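3.2 Die Dose auf der Arbeitsfläche: Getränke zwischen Einkauf und Verzehr

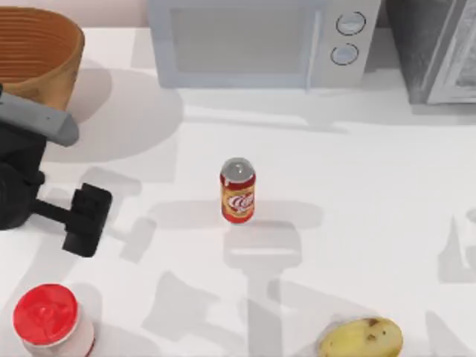 Abb. 2: Getränkedose auf weißer Arbeitsfläche, Ansicht von oben (Rendering).

Ich muss an dieser Stelle ein bisschen ausholen, weil mir die Dose in diesem Projekt ständig dazwischengekommen ist. Eigentlich wollte ich über Vorräte schreiben, also über Mehl, Linsen, Nudeln, die ganze trockene Abteilung im Schrank. Getränke standen in meinem ersten Leitfaden nur als Unterpunkt, ganz hinten. Und dann saß ich in den Küchen meiner Gesprächspartner, und wovon redeten die Leute? Von Limo, von Malzbier, von der einen Dose, die man sich nach der Schicht gönnt und die deshalb auf gar keinen Fall jemand anders trinken darf!

Geführt habe ich 11 Interviews, alle im Stadtteil Wendis und alle bei den Leuten zu Hause. Das war mir wichtig (und hat mich viel Zeit in der Straßenbahn gekostet). In der Küche erzählt man anders als im Seminarraum, man steht zwischendurch auf, macht den Kühlschrank auf, zeigt etwas. Zwei der Gespräche musste ich wiederholen, einmal wegen einer kaputten Aufnahme, einmal war der Besuch der Schwiegereltern wichtiger als ich, was ich gut verstehen kann.

Mir ist in fast allen Gesprächen ein Unterschied begegnet, den ich hier den zwischen lagernden und wartenden Dingen nennen möchte. Was lagert, ist im Schrank, im Keller, unter der Bank. Was wartet, steht draußen, auf der Arbeitsplatte oder dem Fensterbrett. Eine Dose im Sechserpack lagert. Eine einzelne Dose auf der Arbeitsplatte wartet, und zwar meistens auf jemand Bestimmten. Abbas Ghasemi, der seit dem Umzug mit seinem Bruder zusammenwohnt, hat das sehr schön gesagt: »Wenn sie im Kühlschrank ist, gehört sie uns. Wenn ich sie rausgestellt habe, gehört sie mir.« Über diesen Satz habe ich wochenlang nachgedacht. Vermutlich länger, als er selbst es gut fände.

Bei Esmaeil Ahmadpour war es genau umgekehrt, und das hat mir meine schöne Regel gleich wieder durcheinandergebracht. In seinem Haushalt heißt draußen: für alle. Wer Besuch erwartet, stellt Getränke vorher hin, gern die Sorte Bollo, die es beim Getränkemarkt Schumacher gibt und die seine Kinder heiß und innig lieben. Was persönlich ist, bleibt hinten im Kühlschrank, hinter dem Joghurt, und jeder in der Familie weiß, dass man da nicht drangeht. Ich hatte also denselben Gegenstand am selben Platz und dazu zwei völlig verschiedene Bedeutungen. Das fand ich großartig, auch wenn es mir die Tabelle verhagelt hat.

In der älteren Haushaltsliteratur, soweit ich sie gelesen habe, ist die Arbeitsfläche vor allem ein Ort der Zubereitung. Da wird geschnitten, geknetet, abgetropft. Meine Gesprächspartner benutzen sie aber mindestens genauso als Ablage für Absprachen. Die Post liegt dort, der Schlüssel für den Nachbarn, der Zettel mit der Handwerkernummer, eben auch das Getränk. Ausgesprochen wird dabei wenig. Eine Frau, die anonym bleiben möchte, meinte, sie habe ihrem Mann in 2 Jahren kein einziges Mal erklärt, was eine Dose neben dem Herd bedeutet, er wisse es einfach (er saß daneben und nickte, etwas zögerlich).

Schwieriger wird es in Wohngemeinschaften. In der WG in der alten Skurura-Siedlung gab es im September einen handfesten Streit, weil eine Mitbewohnerin eine herausgestellte Dose für ein Angebot hielt. Seitdem kleben dort Namen auf allem, auch auf dem Senf. Alle Beteiligten haben mir versichert, dass es nie um die Limonade ging, und ich glaube ihnen das. Gestritten wurde darüber, wessen Regeln in der gemeinsamen Küche gelten, und die hatte bis dahin jeder von zu Hause mitgebracht und für selbstverständlich gehalten.

Ich will das Material nicht überstrapazieren. Die Gruppe ist klein, alle wohnen nah beieinander, und ich habe nur gefragt, was die Leute mir freiwillig gezeigt haben. Ob sich die Unterscheidung zwischen Lagern und Warten auch auf Brot oder Obst übertragen lässt, weiß ich noch nicht. Beim Obst habe ich Zweifel, denn die Schale steht ja immer draußen und meint trotzdem nicht überall dasselbe. Darauf komme ich in Abschnitt 3.3 zurück, zusammen mit der leidigen Frage nach dem Pfandgut.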